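**Unit 9: Household tasks, bimanual**

Handout prepared by S. Warraich. Read before Friday's lab.

Rule 2 covers bin liners. Both grippers must hold the liner before any downward force is applied. Limit that force to 20 N per arm. Keep cables outside the space between the arms. 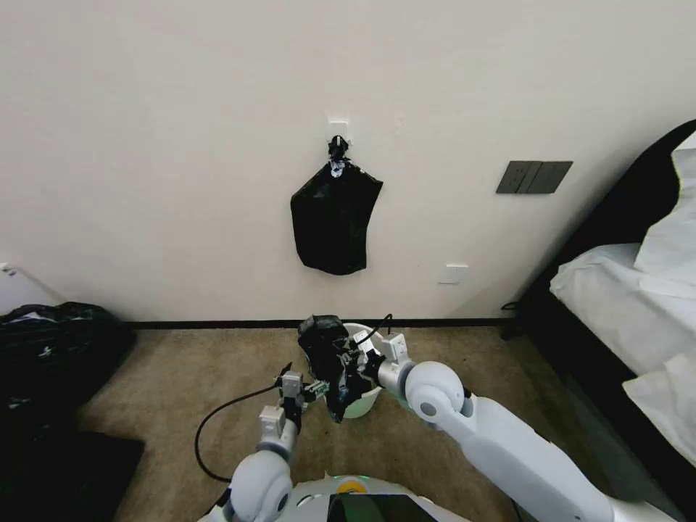
A run is void if a person enters the marked area while the arms are powered. Log the stop, then restart from the home pose. Faisal Abbasi signs off on all changes to the force limit.

Reading: Doltlow lab manual, section 2.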